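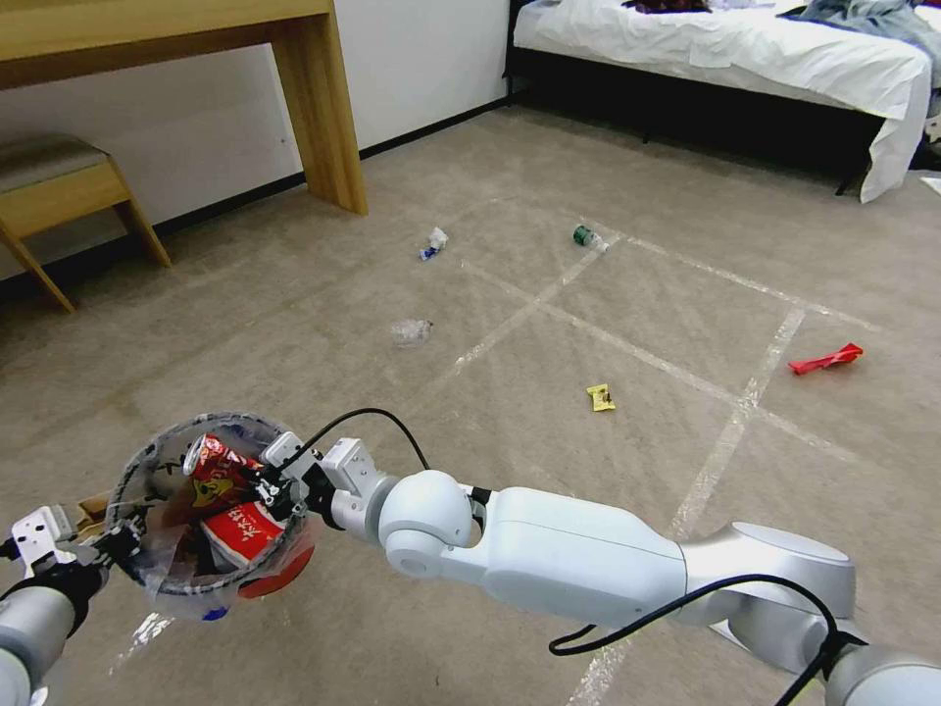 4.2 Comparison of End Effectors

The Renaud parallel gripper and the Urkulance multi-fingered hand were compared on floor pickup under the Flimameo controller. Each completed 140 attempts at 3 approach heights. The basket was carried by the robot throughout — only the right end effector was exchanged. A grasp was scored as failed if the item was released before it reached the basket.

Figure 4. Right arm with the multi-fingered hand, fingers open above the carpet.
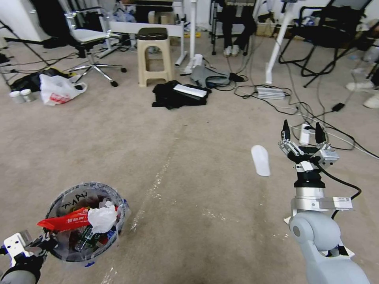
Was the controller retuned for each end effector?

Only the payload value was changed; gains and speed limits were the same for both.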